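How to Sort and Store Tall Round Containers
By Kirstin Gillies
Filed under: Workroom, Storage

Tubes, canisters, capped markers, glue sticks and tall bottles are awkward to store. They roll when you lay them down and fall over when you stand them up, and once they are in a deep drawer you can only see the ones on top. This page covers the method I use in my own workroom. It takes an afternoon and needs one open wooden box, some dividers and a roll of colored tape.

What you need

An open-topped box, a little shorter than your tallest container
Stiff card or thin wood for dividers
A ruler, a pencil and a sharp knife
Colored tape, one color for each group
A damp cloth and a dry one
A tray for anything you have not decided on

My box is a Skedar crate, 32 cm long, with the lid taken off. Any box with straight sides will work. Avoid baskets that taper toward the bottom. The containers lean inward and you lose the back row.

Step 1: Empty everything onto one surface

Clear a table and put every tall round container on it. Check the windowsill, the back of the desk and the bag you take to class. Lay a folded towel along the edge of the table to stop things from rolling off.

Do not sort yet. Just get it all out. If you sort as you go, you will fill the good spaces with whatever you found first and have to start over when the rest turns up.

Step 2: Throw out what is finished

Open each container and check it. Dried glue and markers that no longer write can go. Test markers on scrap paper with a full stroke, then leave them capped for ten minutes and test again, as some come back. Check the label before you throw out paint, solvent or adhesive. Many towns will not take these with regular trash.

Put the doubtful ones on the tray. Themba Naidoo, who shares the room with me, keeps half-empty containers for mixing, so I leave the tray out until he has been through it.

Step 3: Clean the outside

Wipe each one from the top down. Pay attention to the seam under the cap, where dust and old glue collect. Dry it right away. Tape will not stick to a damp surface, and a sticky container will pick up fibers from the card dividers.

Step 4: Group by use, then by height

Make groups according to the job you do with them. Mine are drawing, gluing, painting and cleaning. Inside each group, put the tallest at the back. If two groups are very small, combine them.

It is tempting to group by color alone. This looks neat on the first day, but you end up reaching into four places for one job.

Step 5: Mark the tops

Look down at your containers the way you will see them in the box. The labels are hidden, and what you have to go by is the top. Wrap a strip of tape just below the cap, one color to a group. Overlap the ends by 6 mm and press them down with your fingernail.

Leave it off anything that already has a strong color up there. A gray body with a bright blue top is easy to find with no tape at all, and you can let that color stand for the whole group.

Step 6: Handle them by the body

Pick up a tall container by its side, with the thumb on one side and the fingers on the other, and keep it upright. Lifting by the cap is the most common cause of spills. Caps loosen over time, and the body drops just as you swing it over the table. Carry one at a time if they are full.
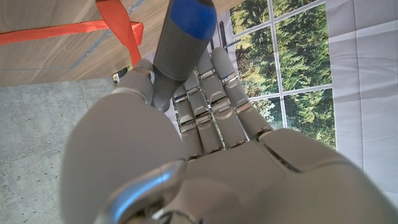

Step 7: Cut and fit the dividers

Measure the inside of the box, not the outside. Cut the long dividers first, then the short ones. Make each divider two-thirds the height of the box. Full-height dividers hide the lower containers and make it hard to get your fingers in.

To lock the pieces together, cut a slot halfway up each one where they cross. The slot should be as wide as the card is thick. Test the fit before you cut the rest. If it is loose, a bit of tape on both faces of the card will take up the gap.

Leave a finger's width of extra room in every cell. Containers packed tight are a nuisance to get out, and you will stop putting them back.

Step 8: Load the box

Start with the heaviest items and put them in the middle. Next load the back row, then the front. Turn any labels to face you. Keep one cell empty for whatever you buy next.

If the box will be near a window, put it where direct sun does not reach. Glue and paint do badly in heat, and some tapes fade enough in one summer that you can't tell red from orange.

Keeping it in order

I go through the box every September, when classes start again. It is a short job the second time. Wipe out the cells, replace any tape that is peeling and check the caps.

If your dividers are sagging by then, switch from card to thin wood. Signe Damgaard made hers from the slats of an old blind, cut down with a fine saw and sanded at the ends. They are stiffer than mine and take up less space.

For containers too wide for the cells, use a separate shallow tray next to the box. Do not cut one giant cell to fit them. The small ones will drift into it and you will be back where you started.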